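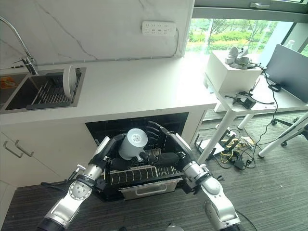 October 2018, notebook, glaze bench

OK, picking this up from the bottom of the last page. The Oden white is still crawling on the Motaung clay and I'm getting a bit tired of it. Same batch, same bucket, and it lies down beautifully on the Cuvisau stoneware, so I don't think it's the glaze (or not only the glaze).

What I did: 7 test tiles, all Motaung, all bisqued together back in September. Wiped every one with a damp sponge this time and let them sit overnight before dipping. A quick dip, count of 3, then straight onto the rack. Two of them got a second dip while the first coat was still a little dark, and yes, I know, I wrote in big letters last month not to do that. Wanted to see it again with my own eyes!

Sieved the bucket first. Nearly 700 grams of sludge had settled at the bottom, hard as a brick, so whoever uses it next please really get in there with the long paddle and don't just swish the top around. I added a pinch of Epsom salts and it feels much nicer, more like cream than milk.

Kiln log says 1,626 for the last firing on the counter, so the elements are getting up there. Top shelf came out shinier than the bottom again. I put cones on both shelves for this one and will tape them in here when they're cool.

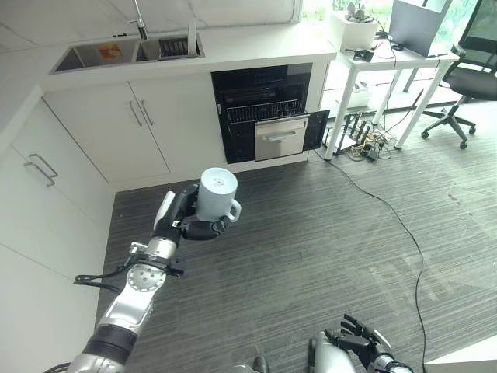 Gray mug, sink side.

Results so far, just from looking: single dip tiles are fine except one with a bare patch near the corner (fingerprint? it's about where I'd hold it). Both double dips crawled, one of them down to the clay along the whole edge. So thickness is my main suspect now and dust comes second.

Still want to try:
a bit less clay in the recipe, maybe swap part of it for calcined
slower bisque on the Motaung, it smells like it has a lot to burn off
the Jondusero liner under the white, on the inside only

Also the small scale is drifting again. It came back to zero after I changed the battery but I'd check it against the brass weight before mixing anything with cobalt in it. And we're low on wax, one jar left, the lid is glued on with its own contents. Warm water gets it off.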